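Linkage gripper vs plain two-finger for bin clutter: is the fancy one worth it?
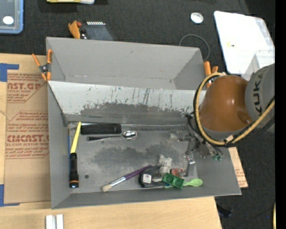

How many picks per gripper before the comparison means anything?
We settled on 300 each. At 100 the ranking was still swapping places depending on who had stirred the bin.

torquewrench_ok
Been running the Nirka linkage hand on the KUKA since May, against the Lusex parallel jaw everybody already owns. Tape measure, fine with either. The teddy bear is fine with anything, it's a teddy bear. The spoons are where my evenings go. The Nirka closes on the bowl, thinks it over, and lets go. The Lusex just pinches the handle and leaves.

binthere
So the cheap one wins and you can go home.

torquewrench_ok
On spoons. On the paintbrush the Lusex grabs the handle and the bristle end swings around and sweeps two other things into the corner. The Nirka holds it steady. I'd call that a draw if I hadn't paid for the Nirka.

slowjaw
Disagree with the whole setup. You're comparing grippers but I bet both run the same approach angle. A linkage hand needs room on the side. Coming in near a tall wall, your knuckles hit before your fingertips do. Give each one its own planner or you're testing the planner.

torquewrench_ok
Same planner, yes. Ternedton controller, stock settings. If I tune for each hand then I'm testing my patience, and I have figures on that already.

binthere
What are you running for finger force?

torquewrench_ok
Up to 70 percent on the Nirka. Past that it squirts the flashlight out like a bar of soap.

slowjaw
Softer tips. Swap those before you blame the linkage. And clamp the bin.

torquewrench_ok
Bin's clamped, I'm not an animal. Tips I'll try.

kestrel_cell4
We did this with the Brynjólfsdóttir hand and 4 sets of tips. Tips mattered more than the hand. Flat things along the wall never got good with any of them, we ended up nudging them out first and then grasping.

binthere
Nudging counts as cheating in my book.

kestrel_cell4
Your book doesn't have a cycle time in it.

torquewrench_ok
Soft tips ordered. Will post the spoon numbers when I have them, good or embarrassing.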